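How to Set Up a Wireless Water Leak Sensor (and Where to Put It)

If you've already got a wireless alarm panel at home, adding a water leak sensor is one of the nicest little jobs you can do with it. It takes no drilling and hardly any tools, and once it's done you can more or less forget it until the battery wants changing. I've put these in under sinks, behind washing machines and beside one very elderly water tank, and I'm still fond of them.

I'm going to use the Perrin leak sensor and the Pandel panel, as those are what I have in front of me, but the steps are much the same with most makes. The names of the menus may differ, so keep your own booklet handy.

What you'll need

Your panel, with its installer code (the user code won't let you add a device)
The leak sensor and its battery
The probe on its lead, if your sensor came with one
A clean cloth and a little mild detergent
A cup of tap water and a saucer
A pen and some sticky labels

Before you start: choose the spot

Do think about this first, even though it's tempting to rip the box open and get going. Water goes to the lowest point it can find, and the lowest point isn't always under the pipe you're worried about. In our old house in Pendcombe the kitchen floor sloped gently away from the sink, and the first sensor I fitted there would have stayed perfectly dry while the larder flooded. If you aren't sure which way your floor runs, put a marble down and see where it rolls off to.

Good places are under the kitchen sink, behind the washing machine, next to the hot water cylinder, beside the toilet where the supply pipe comes in, and in any cellar or utility room that has given you trouble before. Have a good look at the surface itself while you're down there. You want it flat and sound enough for the contacts on the bottom of the sensor to sit level. 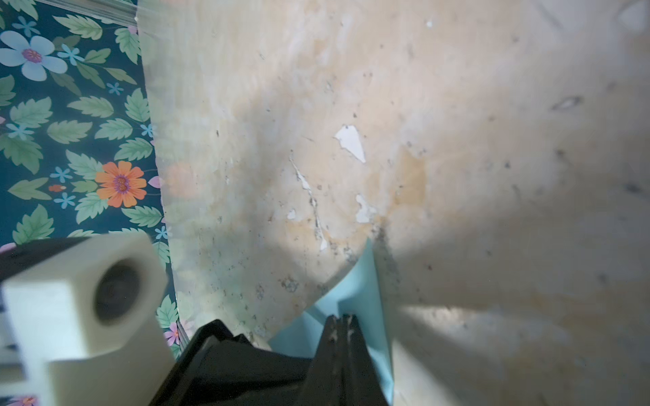
Worn surface with peeling paint and stains.

If you come across flaking paint, don't stick anything to it. The adhesive pad will hold on to the flake very nicely and the flake will let go of everything else. Lift off what's loose, wipe down what's left, and let it dry properly before you go near it with a pad. An old stain is worth a moment's thought as well. It may be tea or it may be rust, but if there's a pipe anywhere nearby I'd want to run my hand along the joints and have a feel for damp.

Step 1: Put the panel into programming mode

On the Pandel, press Menu, go down to Installer and type in your installer code. Choose Devices, then Add Device. The panel will give a long beep and start listening, and it listens for 2 minutes before it gives up. If you miss it, just choose Add Device again, there's no harm done.

If your system is watched by a monitoring company, ring them before you do any of this and ask for it to be put on test. I once forgot, and spent a very embarrassing few minutes on the telephone explaining myself with my head still under the sink.

Step 2: Wake the sensor up

Slide the back off the sensor and pull out the little plastic tab that keeps the battery from touching. If there's no tab, the battery will be packed separately, so pop it in with the plus side facing you. The light should blink a few times. Leave the back off for now.

Nothing blinking? Take the battery out, count to ten and put it back. Nine times out of ten that does the trick. Failing that, try a fresh battery, because the ones supplied have sometimes been sitting in a warehouse for ages.

Step 3: Enrol it

With the panel listening, hold down the small button inside the sensor until the light stays on. The panel should chirp and show you a serial number. Compare it with the one printed on the sensor. If they match, press OK.

Next you'll be asked for a zone number and a type. Take the next free zone, and for the type choose Flood or 24-Hour Water, whichever wording yours uses. Please don't choose an ordinary burglar type here! Those only sound when the alarm is set, and a pipe is quite capable of bursting while you're at home with your feet up.

Give the zone a name that will mean something to a sleepy person at 3 in the morning. "Kitchen sink" is good. "Sensor 4" is no help to anybody. Write the same name on a sticky label and put it on the sensor.

Step 4: Check the signal

Carry the sensor to the spot you chose and run the placement test (Menu, Installer, Tests, Wireless). My own panel manages the whole of our house, but cupboards full of pans and the backs of washing machines are hard going for a radio signal. The box promises 200 feet in the open, and you won't get that through a stone wall and a fridge. 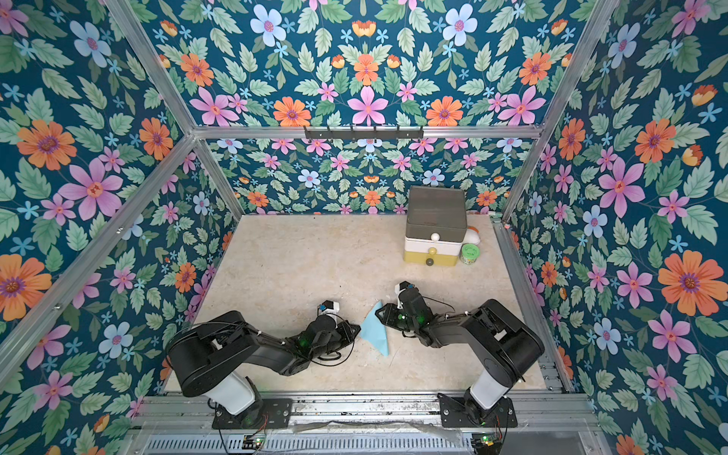
If the result comes back as Poor, try moving the sensor a hand's width to one side and testing again, as a very small move can make a surprising difference. If it's still Poor, use the probe. The lead lets you fix the main body higher up the wall, out of the worst of it, with only the probe down at floor level. In a really awkward corner you may need a repeater, and the Brorent plug-in one has done well for me at the far end of a long hallway.

Step 5: Fix it in place

Wipe the surface with the cloth and a drop of detergent, wipe again with plain water, and let it dry. Snap the back on to the sensor. If it's the sort that simply stands on the floor, set it down with the contacts underneath. If you're using the probe, press the body to the wall with its pad, hold it there for a slow minute, and clip the lead down so the hoover can't catch it.

Step 6: Test it with real water

Pour a little tap water into the saucer and stand the contacts in it. Within a few seconds the panel should sound and show the name you gave the zone. Silence it with your code, dry the contacts thoroughly and check that the zone goes back to normal. Then ring the monitoring company again and ask to come off test.

Looking after it

Test each sensor twice a year. I do mine in July and again in the depths of winter, with the same saucer, and I give the contacts a wipe while I'm there as they do gather fluff.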